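FOR RELEASE 20 March 2025

Trolltotetti Opens Parcel Desk at Trolldale, Asks for Labels Up

TROLLDALE -- Trolltotetti today opened a parcel desk for small shops, with a scanner, a green belt and one firm opinion about labels.

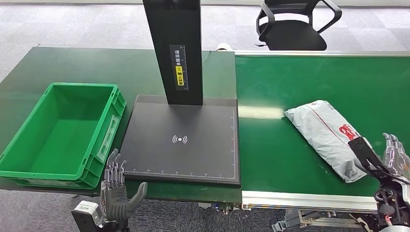
The desk handled 3,599 parcels in its trial. "Fourteen came back -- all mine," said founder Hélène Gauthier.
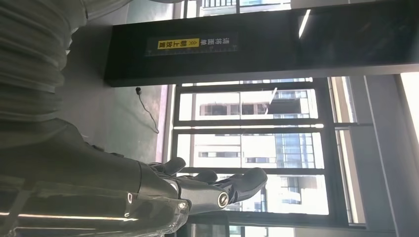 What It Costs

The first 200 shops to join ship free until May. Soft mailers are welcome.
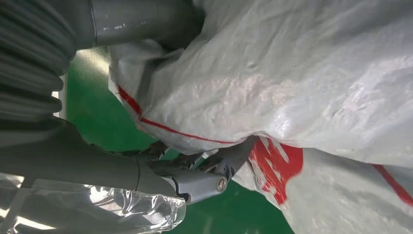
Who Runs It

Mackenzie Zacharias, late of Carnov, manages the desk. Her training course lasts two minutes. Most of it is the sign on the scanner column, which asks for the label face up and says so partly in yellow.

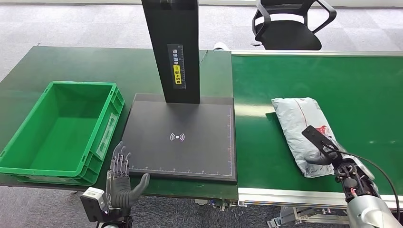 Contact: Bélanger Press Office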